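Kitchen Scraps and the Counter: Where Peelings Go Before the Bin
16 July 2020

Most kitchen waste is handled twice. It comes off the knife onto the counter, stays there while the rest of the meal is prepared, and is then moved to a bag or a bin. The time between those two steps decides how much cleaning the counter needs later. This article covers that interval for a small kitchen with one work surface and no under-sink caddy.

Leafy vegetables account for most of the volume. The outer leaves of a napa cabbage are broad and curved, and they trap air when stacked. A cabbage trimmed of its outside layer can fill a small bag that would otherwise hold the peelings of a full day. Flattening the leaves before bagging helps. The thick white stem is the part that resists, and a single cut along its length lets the leaf fold.

Citrus peel is denser and behaves differently. The oil is in the colored outer skin, the pith is dry and fibrous, and a piece left with its skin against a glossy surface can leave an oily mark. Pith side down is the better habit, although few cooks bother.

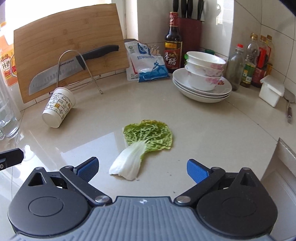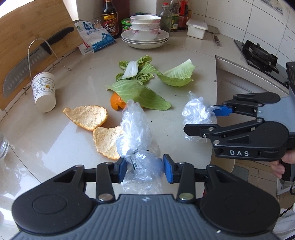 Cabbage leaves on a glossy beige countertop, with small dark specks on the surface.

Small debris is the other half of the job. Specks of soil carried in at the base of the leaves fall out during trimming and are easily missed on a patterned counter. A light, plain surface shows them. Wipe toward the edge with a dry cloth first, then use a damp one. Starting with a damp cloth spreads the soil into a film that has to be wiped again.

Bag choice matters less than bag size. Clear produce bags are often saved for this purpose, and they are adequate for one meal's scraps if they have no holes at the seam. The Drirnent 24, a roll of plain liners sold for countertop use, is wider at the mouth and stands open without support. The Kulach liner is narrower and thicker. In a kitchen where scraps go out daily, the thinner bag is sufficient. Where they wait 2 days, the thicker one is preferred, particularly in July.

Closing the bag is a matter of leaving enough free plastic. Fill to two thirds, press the air out from the bottom, twist the neck and knot it close to the contents. A knot tied high leaves a loose pocket in which liquid collects.

Cutting boards and knives should be out of the way before any of this begins. A board stored upright in a rack dries on both faces and frees the area on which it was lying. The Giraldo rack, at 178 mm deep, takes one thick board and little else. The Nallar rack has the same depth with a wider slot spacing, and a board of moderate thickness leans in it more than it should. Either is acceptable on a counter with a backsplash.

Scraps intended for compost need one further step. Peel breaks down slowly in large pieces, and strips cut to 7 mm are easier to mix with the leaves. Cabbage can go in torn by hand. The stem should be chopped, or it will still be recognizable when the rest of the pile is ready to turn.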